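Bergþóra Lauritsen has been arranging flowers for other people's weddings for 20 years, and she still gets nervous the night before. "I lie there going over every table," she says, laughing. "Then I get up and check the buckets, and of course they're fine – they're always fine."

Her shop, Ninon, began with a folding stool and a borrowed van. The busiest day she remembers was in June, when a couple asked for 141 table pieces in a barn with one working tap. 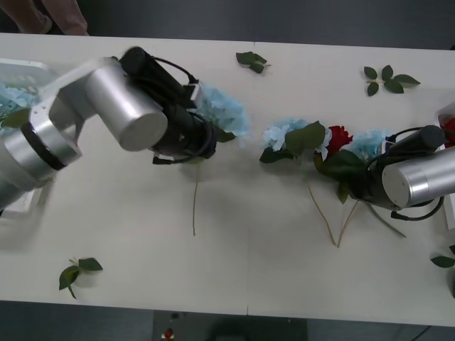 "My mother grew hydrangeas, so I suppose I was always going to be soft on them," she goes on. "People think they're fussy. They're thirsty! Give them a fresh cut and plenty of deep water, and leave them alone for a few hours before you start fiddling."

She's just as fond of plain greenery, and will talk about it for as long as you let her. New customers nearly always ask for more blooms, she says, and she nearly always talks them into more leaves (her own wedding bouquet, back when money was short, was mostly ivy from a neighbor's fence, and she wouldn't change a stem of it). 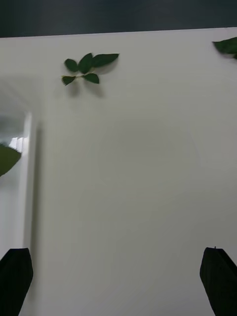
## Teaching the evening class

These days she also teaches a class of eight on Khaemba Street. "They come in tired from work and they don't say much at first," she says. "By the second hour I can't get them to go home, and I don't really try."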